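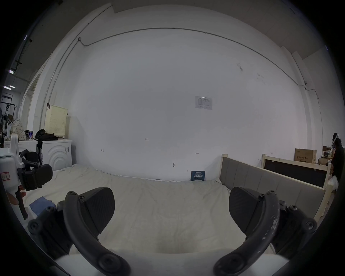 Pritholm Bedroom Climate is a set of overnight temperature and relative humidity readings from 54 bedrooms in rented flats in Pritholm. It was put together to study how moisture collects between furniture and walls in winter, and it can also be used for general work on indoor climate. Readings were taken at two positions in each room: one in the open air of the room and one close to the wall behind the head of the bed. A large bed pushed up against a plain white wall, as in the photograph, is the layout the second position was designed for, as the gap is narrow and the bedding slows the movement of air along the wall. Rooms with bunk beds or sofa beds were left out.

Version and contact

Version 6, released December 22, 2019. Maintained by Hanna Grabowska. Corrections should be sent with the room code and the night number, otherwise they cannot be traced.

Contents

readings.csv — one row per logger per ten minutes
rooms.csv — one row per room
nights.csv — one row per night, with outdoor conditions
faults.csv — known logger faults and the spans they affect
notes.txt — remarks made by the fitters, lightly edited

Columns in readings.csv

room: room code, two letters and two digits
night: night number, 1 to 133
time: local time, 24-hour clock, no adjustment for summer time
position: "open" or "wall"
temp_c: air temperature in degrees Celsius, one decimal place
rh: relative humidity in per cent, whole numbers
flag: blank if the reading is sound, otherwise a code listed in faults.csv

Columns in rooms.csv

room: as above
outer: "yes" if the wall behind the bed is an outside wall
gap_mm: distance from the bed frame or mattress to the wall, in millimetres, measured at pillow height
finish: "paint", "paper" or "other"
heating: "radiator", "electric", "none"
sleepers: usual number of people sleeping in the room, as stated by the tenant
window: "opened nightly", "sometimes", "never", as stated by the tenant

Collection

Two types of logger were used. Hisier units were fitted at the start. When the supply ran short, 26 rooms were fitted with Zindamix units instead, and the column logger_type in rooms.csv shows which is which. The two types were compared in a closed box before fitting. The Zindamix units read slightly high for humidity in damp air, and no correction has been applied. Users who compare rooms across logger types should apply their own, or keep to one type.

A night runs from 21:00 to 08:00. Daytime readings exist but are not part of this release. Numbering starts in September and is continuous, so a missing night keeps its number and simply has no rows.

The open-air logger hangs at a height of 1.2 m, away from radiators and direct sun. The wall logger is taped to the wall at pillow height. Tenants were asked to leave the bed where it was and to change bedding as they normally would. Some beds were moved all the same — see notes.txt, where this is marked "bed moved" if the tenant reported it. Unreported moves will not appear.

Processing

Raw files were joined on the logger serial number and then stripped of it. Readings above 100 per cent were set to 100 and flagged C. Spans in which the temperature did not change at all for three hours were flagged S. Nothing was filled in or smoothed. Version 4 did contain filled values and should not be used.

Outdoor conditions come from a single station on the roof of the Çınar building. It is close to most of the flats but stands higher than any of them, and wind readings in particular will be too strong for rooms on the lower floors.

Known limits

The answers on window opening are unreliable. In several rooms marked "never" the open-air trace shows sharp drops shortly after 21:00, which is hard to explain by anything else.

Bedding was not recorded. Its weight and material affect the wall position and cannot be recovered from the readings.

Wall surface temperature was not measured. Dew point can be worked out from temp_c and rh, but the margin to condensation cannot.

All flats are in one town, and no claim is made about other climates.

Privacy

Room codes were assigned at random. Floor number was removed in version 5 after it proved possible to identify two flats from it. Please do not try to match rooms to addresses.

Use

Free for research and teaching with acknowledgement. For other uses, write first. Please state the version number in any published work — results from versions 3 and 4 differ from the present ones.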